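Marnby Covers and Frames – Read Me First

Welcome, and thank you for stopping by. Marnby is a modest collection about fabric and the things fabric gets put on, taken off of, and left in a heap beside. If you have ever wrestled a fitted cover back onto something after washing it, you already know most of what is in here.

What is in the collection

There are 718 short sessions, sorted into 20 folders. Each folder is one pairing of a cloth item and a hard item: a cover and a frame, a liner and a bin, a sheet and a shelf, and so on. The folder names are plain words, and we tried to keep them short enough to read in a narrow window. A notes file sits in every folder, and I would ask you to read it before anything else, as the notes grew along with the work and a few of them are better than this page.

The covers and frames folders are the largest, and I admit they are my favorites. A molded plastic frame keeps its shape wherever you set it down, and you can learn its ribs and corners in an afternoon. Thin dark fabric is another matter. It bunches, it shines where it creases, and it never lands the same way twice, so two sessions with the same name can look like two different jobs.
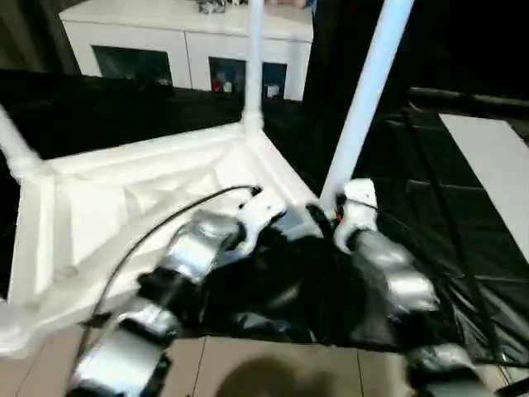

For that reason we label the state of the cloth separately from the task. The labels are flat, folded, bunched and hanging, and when a piece was somewhere in between we went with whichever word covered most of it. You will surely disagree with us in places – I disagree with myself in places – and corrections are very welcome. Black fabric was the hardest to label, because the folds run into one another, so please go easy on those entries.

How it is laid out

Every session has one folder of stills and one line in the index. The line gives the pairing, the starting state of the cloth, the ending state, and a free comment. Comments run from a single word to a whole paragraph, depending on who was writing and how close it was to lunch.

Known problems

7 sessions have no ending state. We left them in, with the field blank.

The Radu folder uses an older spelling of several labels. It will be brought into line in June, if all goes well.

White on white is tricky in the Skollotier folder, where pale cloth and pale plastic are easy to mix up.

Using it

You may use the collection for study, teaching or your own tinkering. If you publish something, please credit Horia, the project this grew out of, and send us a note so we can read it with our coffee.

Last updated 27/04/2025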